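Testers wanted for the Rakgate hand kit

Cloltell is looking for 42 people to try out the Rakgate, our add-on hand for small robot arms, this August. You don't need a robotics background - if you like fiddling with things and telling us what bugs you, we'd love to have you!

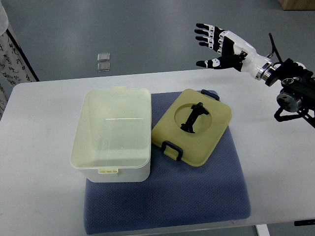
Sessions run 2 hours at our Nowicki Street shop, and you'll do 3 tasks with the hand. One is all about storage boxes, like the cream one with the olive-yellow lid and dark clips. Pay is by the session. Write to the Cloltell front desk to sign up.

Recent listings
Clakley bench technician
Weekend kit packer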